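致:项目管理处
事由:境外遇难者遗体运返与家属协助项目,四月进展报告
编制:Ismail Morsy,Birska 办事处

## 1. 本期概况

本期继续执行与 Grirnell 基金签订的协助协议,范围未变:为在外务工、求学期间死亡人员的家属提供文件代办、运返费用垫付和债务核查。本期新立案 2 件,均已完成死亡登记核对,其中一件已完成运返,另一件仍在等待签发地的防腐证明。

自协议生效起,累计登记来电及来函 1,182 次,形成正式案卷 190 份。来电与案卷数量差距较大,主要是同一家庭的多名亲属分别来询,登记系统此前不做合并。合并规则已在本期改定,见第 3 节。

## 2. 运返流程

### 2.1 文件

运返所需文件仍为五类:死亡证明、防腐证明、非传染性疾病证明、领事机构出具的遗体入境许可、承运方的棺木密封声明。延误集中在前两类。涉及刑事调查的案件,法医机构在放行前不出具完整死因,领事机构又要求死因栏不得空缺,两边的要求互相卡住。Birska 办事处与领事科书面商定,死因栏可先填“调查中”,后续以补充函更正。该做法已在一件案卷中使用,领事科受理,未退件。

姓名转写不一致仍是退件的首要原因。护照、学籍、雇佣合同三处拼写不同的,现要求在立案当天由家属签署同一人声明,并附原文姓名。声明模板增加了父名一栏。

### 2.2 运输

承运合同由 Bellini 货运代理执行。单件运返垫付上限为 4,000 欧元,本期未突破。中转两次以上的航线不再采用,原因是中转站冷藏条件无法事先书面确认。抵达后的地面交接由家属指定的殡仪方办理,办事处人员到场核对封签号,不参与仪式安排。

家属提出由媒体到场的,须在抵达前一天书面告知机场货运区。本期有一件临时提出,货运区未批准,交接改在货运区外进行,比原定时间晚了四十分钟。后续应在首次面谈时即询问此项。

## 3. 案卷登记

旧系统以来电人为主键,新规则以死者护照号为主键,来电人作为附属记录。无护照号的,以领事登记号代替。历史数据的合并由 Oltov 分站承担,已完成格式转换,重复项比对尚未结束。在比对完成之前,本报告中的累计来电数仍按旧口径统计,不宜与下期数字直接比较。

合并过程中发现的问题:

- 部分早期案卷只存有扫描件,无可检索文本,需人工录入;
- 结案日期的含义不统一,有的记抵达日,有的记费用核销日,现统一为费用核销日;
- 同意书版本混用,旧版未载明债务核查的授权范围,涉及案卷须补签。

## 4. 债务核查

学生类案件中,助学贷款和私人借款的处理是家属询问最多的事项。本项目不代偿债务,只核查合同中有无死亡免责条款、担保人是否为直系亲属、利息自何日停计,核查结果以书面意见交付家属。

本期收到一家放贷机构的答复,确认借款人死亡后停止计息,但对担保人责任未作说明,已发第二封函,要求其引用合同条款逐项答复。另一件涉及私人借款,无书面合同,办事处已告知家属此类情形无法出具意见,并转介当地法律援助。

校方预收学费的退还单独列项。经核对,退费申请须由法定继承人提出,继承证明的办理周期长于校方规定的申请期限。建议在继承证明下达前先递交保留权利函。

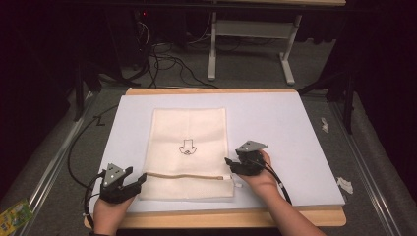

保留权利函的文本已拟好,待法务审定后作为标准附件使用。审定意见原定星期四返回,目前未收到,暂不影响在办案卷。

## 5. 经费

垫付款按协议分两类列支:运输及文件。文件类支出高于预算,主要是加急公证和经认证的翻译。拟从差旅结余中调剂,不申请追加总额。调剂表另附,请管理处在下次拨款前批复。

Bellini 的账单仍以当地货币开具,汇率按付款日折算,与 Grirnell 要求的开票日口径不符。已请对方在账单上加注开票日汇率,对方同意从下一张起执行,已付账单不再更改,差额计入汇兑项。

## 6. 下期工作

1. 完成 Oltov 分站的重复项比对,按新口径重新统计。
2. 取得未结案卷的防腐证明;如签发地继续延迟,改由领事科发函催办。
3. 补签旧版同意书,先办理仍有债务核查未结的案卷。
4. 与机场货运区商定交接联络单格式。

需管理处决定的事项:一、经费调剂;二、死因栏填“调查中”的做法是否写入操作手册;三、垫付上限是否对须经陆路转运的案件另行规定。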